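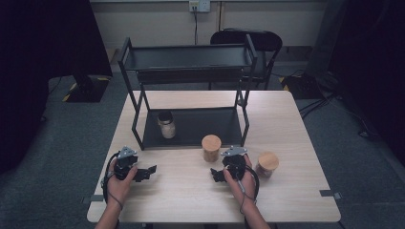
If the arm ends up doing the rack, does my classification change or do I just get moved to the next bench? The question reached the project office in writing from the sample packing bench, and section 3 of this report responds to it as far as we can at this stage.

Merumano Project, Revisau site
Progress report to the program funder
June 19, 2018

1. Scope and status

Mavlow packs dry goods samples in small lidded jars at Revisau. The project is to automate the transfer of jars between the bench and a two-tier rack, using demonstrations recorded by bench staff with a pair of hand-held grippers. No arm has been installed on the production side. Work in this period was limited to demonstration recording, labelling and a first review of operator workload.

Recording stands at 358 accepted demonstrations against a target of 500. A further 98 were rejected at labelling. The main grounds for rejection were an incomplete release at the rack and a start position outside the taped limits of the bench. The start position check has been moved to the beginning of each recording, and the rejection rate is being tracked by operator station only, with no individual figures kept.

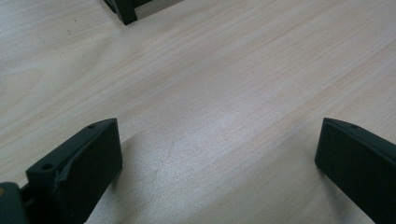
Jaw opening at the start of a demonstration was left to the operator until this period. It is now fixed at fully open, which removes one source of variation between shifts and has made the labelling rules shorter. The written procedure has been reissued as revision C.

2. Equipment

Both grippers remain serviceable. Cable strain at the wrist was the most frequent item in the fault log, and longer leads are on order. The bench height is not adjustable. Two operators have asked for a lower one, and a quote has been requested. Spend on consumables and minor parts is roughly $400 to date and is within the allocation. 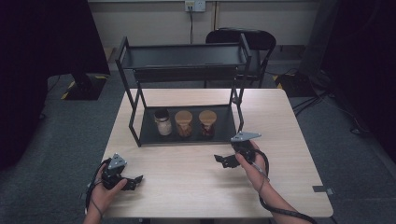 Hjaltadóttir
Automation Lead, Revisau

3. Effect on bench staff

Staff assigned to recording are paid at their existing rate with the technical allowance. Recording is capped at one half shift per person per day following complaints of forearm fatigue. The cap slows the program and will stay in place.

On classification, the position agreed with Mavlow is that demonstration work counts as skilled labour for the purpose of the current agreement. What applies once transfers are automated has not been settled. Jar inspection, lid checking and rack changeover are expected to remain manual, and a revised duty statement for the bench is in draft. 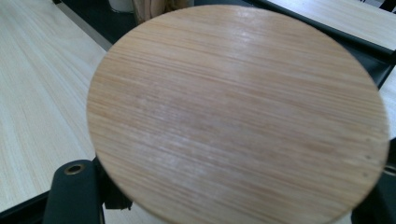 Lids are where the judgment is, according to one written response to the draft, and the duty statement should say so before it says anything about lifting. The wording has been amended accordingly and returned to the bench for comment.

4. Next period

Remaining demonstrations are scheduled for completion in July, subject to delivery of the replacement leads. Training of the first transfer model will begin once labelling is closed. Outstanding decisions for the funder are the bench quote and the continuation of the technical allowance past the recording phase.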